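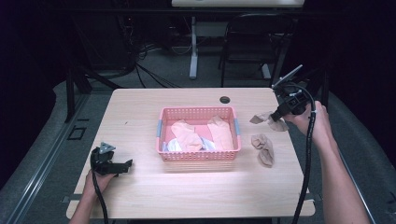 Drellness, the comments keep insisting, will have you up and running in 12 minutes, and the reader who wrote in last time thinks I was unfair to the Trumada kit for taking a whole afternoon over it. Perhaps I was. I have done it again from a clean start, and these are the steps I would follow.

1. Ignore the quick start card. It has you plug in both hand-held grippers at once, and then the software can't tell left from right. Plug in the left, wait for the tone, then plug in the right.

2. Run each cable back along the forearm and leave slack at the elbow. Drellness sells a sleeve for this. I would not buy it.

3. Open and close the jaws fully before every session. The manual calls this optional. My first 273 recordings say otherwise, and I had to throw them away.

4. Start with something soft and dull. Socks and a plastic basket will do. The brochure shows wine glasses, which is brave of it.

5. Pick up one sock at a time, by the middle of the cloth, and move slowly. Thin nylon slides about in the jaws, and the "adaptive grip" setting made no difference I could find.

6. Put the idle gripper down on the table while the other one works. If you wave it about, that ends up in the recording too.

7. Save after each basket. Autosave exists, but I have lost work with it switched on.

The kit costs £1,407 with two grippers, or £906 with one. The single version is poor value if you want to sort laundry, as you will want the other hand sooner or later. Wallner's rival set comes with a better manual, though I haven't had it long enough to say more. The Munthorpe shop lends out the Trumada in March, so try it there before paying.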